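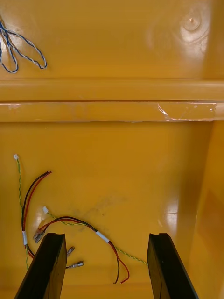 Wiring inside a yellow plastic housing, with a strip of clear tape on the ledge. Photo: Koso

KOSO ASKS THE PUBLIC TO LOOK INSIDE ITS THINGS, AND TO BRING A SCREWDRIVER

PLARKBERG, June – Koso, the repair workshop on the upper floor of the old Debnath building, will open its doors this month with Insides Out, a show of household and workshop goods displayed with their covers off. Visitors who have spent years wondering what is behind the plastic will learn that it is mostly more plastic, plus some wire.

The show draws on the 2,290 repairs logged at the workshop to date. Of the objects that came through the door, 67 have been picked for display, each one opened up and left that way. There are kettles, a bread maker with a grudge, several desk fans and a good number of molded housings whose makers plainly never expected company.

"People bring us something smooth and expensive-looking and we take four screws out," said Poppy Birkett, who runs the workshop. "Then there's a blue and white wire hanging in loops and a bit of sticky tape. I find it very comforting. My kitchen drawer is built on the same principles."

Tape gets a display of its own. Koso's bench notes mention it in 367 repairs, put there by factories, by owners and in a few cases by Koso, which would like that last group kept quiet. A wall chart sorts the finds into clear, cloth, foil and "unknown, possibly bandage."

Wiring fills the long table by the window. Habibur Ranasinghe, who wrote the labels, has tried to say in plain words what each pair of wires is for and which connector it belongs to. Three labels read "We are still looking into this." He has declined requests to make them sound more confident.

Visitors may also bring one item of their own for opening at the public bench, where Koso staff will help take off the cover, have a look around and get it closed again. The closing is the slow part. Items must be unplugged, have their batteries out and be small enough to carry up a flight of stairs without help. Microwave ovens and old tube televisions will be sent home with their owners, screws in.

The bench is supported by Zesutach, which has supplied 100 small lidded trays for holding screws. Koso asks that the trays come back, and that the screws in them leave with the right object.

Insides Out is free and opens at 10 a.m. Bench slots last half an hour and can be booked at the front desk or by phone. Tea is available from a kettle that is not part of the show and should be left alone.

Press contact: Poppy Birkett, Koso, Debnath building, Plarkberg. Calls are best before noon, when the drills start.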